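Visero two-finger gripper: what we paid and what I'd do differently

Mon 7 January

So we finally have our own gripper for the PC bench! I asked for quotes in December, and Visero came in at $1742 against Skultix, who wanted $865 more for much the same thing (nice manual, though). Eskola never wrote back.

Budget for the extras, please. I forgot the spare fingers and a decent cable, and the wrist camera mount is sold separately, grr. Delivery took 12 days.

Size is my one real gripe. The fingers are slim and get into tight spots, but the housing behind them is bulky, so measure your chassis before you order.

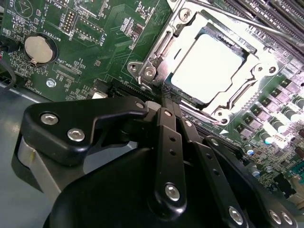 Finger tips down beside the CPU socket, battery off to the left.

Glare on the processor is a pain too, so put a dimmable lamp on your list. I got mine from Brotdale and wish I'd bought two. 4 stars from me, and I'd buy it again.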